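**Kollwood open day – anyone else go?**

**pasty_tax** wrote:

Went to the Kollwood open day in April, mostly for the free parking. They'd opened the assembly hall, the paint line (through a window) and the upstairs lab where the household robot people live. 274 visitors according to the chap with the clicker, and I believe I stood behind all of them in the tea queue.

Opening this thread to find out whether the afternoon slot was any better than the morning one. Ours overran and we got hurried past the palletiser, which was the only thing my lad wanted to see.

**Evier_Pete** wrote:

Afternoon here. Palletiser was running, your lad would have been happy. It stacked the same boxes, unstacked them, and stacked them again. I've had jobs like that.

The lab I could have done without. We got Ottó Kelemen for half an hour and most of it was on a screen. I didn't drive from Losard to watch a video game.

**grommet_aunt** wrote:

> I didn't drive from Losard to watch a video game

It's a simulator, Pete. He did say. More than once, and once in your direction I think, if you were the gentleman in the fleece.

I thought it was the best bit. They practise everything in the simulated kitchen before a real arm is allowed near real crockery. He said they can get through 200 goes at a task over lunch and nobody has to sweep up.

**Evier_Pete** wrote:

I was the gentleman in the fleece.

My point stands. Anybody can pick up a plate that doesn't weigh anything. Show me it in a real kitchen with a wet floor and a dog.

**hegyi_lane** wrote:

It does weigh something, that's rather the idea. Weight and friction are numbers you set. Whether they've set them right is another matter, and I'd be more with Pete on that than he deserves. We had a cell at my old place that was flawless in simulation and then spent its first week on the shop floor pushing parts gently off the end of the bench.

Did anyone ask how well it carries over to the real arm?

**grommet_aunt** wrote:

Somebody did. Siobhán Scanlon took that one (she runs the real arm downstairs). Her answer was that plates are fine, handles are a pain and anything floppy is "a conversation for another day". Then she looked at Ottó and he looked at his shoes.

I did get the kitchen layout out of them afterwards, having asked nicely.
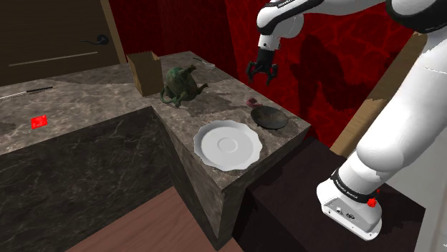
The reason I wanted it is that I'm doing up my own kitchen and was curious what they consider hard. Ottó reckons the plate is worse than you'd expect. It's wide and low, so the gripper has to come at the rim and has very little to get hold of. The teapot at least has a handle, though see Siobhán on handles.

Also I will never be able to afford marble, even the pretend sort.

**pasty_tax** wrote:

Who in their right mind puts that wall in a kitchen? It looks like the inside of a steak.

**hegyi_lane** wrote:

They'll shuffle the colours and surfaces about, I should think. If it only ever sees one wall it can end up relying on the wall. Yours might be magnolia next time, if that's a comfort.

**Evier_Pete** wrote:

Fine, it's a better kitchen than mine. I still say 2 hours in the car was a lot for it. Did they at least feed the afternoon lot upstairs? All I saw was a plate of shortbread going the other way.

**grommet_aunt** wrote:

There were 8 of us left by then and there was plenty of shortbread. You'd gone back down to the palletiser.

**Evier_Pete** wrote:

It was a very good palletiser.

**pasty_tax** wrote:

Right, we're doing the afternoon next year. Does anyone know if you have to book the lab separately, or do you just follow the fleece?

**hegyi_lane** wrote:

Book it. There was a sheet at reception, left of the hi-vis rack, and it filled up before eleven.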